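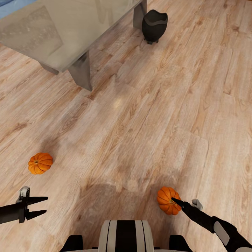
Kerport Residents' Forum
Topic: Proposed quiet hours for hard floors

Jae-hoon Nam (Management Office)
The office invites comments on a proposal to extend quiet hours in the Flanagan building from May. Under the draft rule, hard floors in living areas would require rugs over 55 per cent of their surface, and noisy housework would end at 8 pm. Written replies will be placed before the next general meeting.

plullier_4
I support the earlier finish but object to the rug requirement. The lease refers to "suitable covering" and gives no percentage. A household with a large open living area could face a bill of almost 300 pounds.
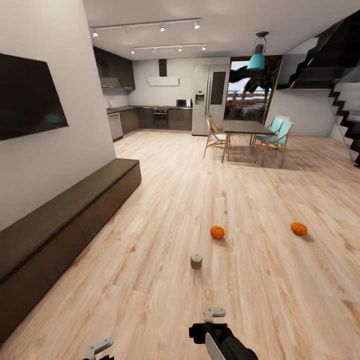
Such a sum is unreasonable where no complaint has been made against the flat concerned.

sirnico_east
I must disagree with the previous contributor. Footsteps carry clearly to the floor below – I have reported the matter twice. A fixed figure can be checked, whereas "suitable" cannot.

plullier_4
Reports should be dealt with flat by flat. Felt pads and indoor shoes ought to be tried first. Heavy pots also make a good deal of noise when set down on a bare floor, and a cork mat would deal with that.
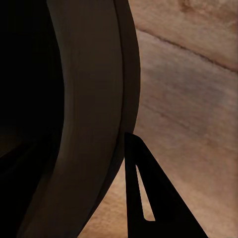

Dark brown vessel, close view of the rim

sirnico_east
Pads do nothing for footsteps. I ask that my objection be recorded.

Jae-hoon Nam (Management Office)
Both positions have been recorded. The wording of clause 82 will be reviewed before the vote, and the percentage may be changed. Further comments should state the flat number.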